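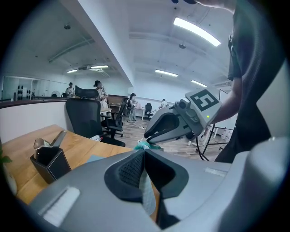 Stimier mesh office chair, after seven months

I bought the Stimier in black with the headrest, to use at a desk where I sit most of the working day. The price was $154 with shipping. I am five foot eight and had been using a kitchen chair with a cushion, so keep that in mind.

Assembly took 20 minutes. The bolts come in a labeled bag and the hex key is in the box. One of the holes for the headrest bracket was tight and I had to back the bolt out and start again. The instructions show the armrests on the wrong sides in step four. Go by the L and R stamped underneath.

The mesh back is the best part. It has some give and hasn't sagged. In August, with no air conditioning, my shirt did not stick to it. The seat is foam and firmer than I expected. After three hours I notice it.

The headrest is tall and tilts, but it only locks in two positions and the lower one pushes my head forward. I leave it all the way up. My coworker Marijke Vanhove has the same chair and took hers off, which you can do with two bolts.

Armrests go up and down only. At the highest setting they hit the underside of my desk, so I can't push the chair all the way in.

The casters are hard plastic. They are fine on carpet and loud on a bare floor. I swapped mine for a set of rubber ones from Pluvetti for $11 and they fit without an adapter.

I also tried the Schouten at a store. It had a softer seat but no headrest, and it cost more.

Four stars. I would buy it again at this price, with the other casters.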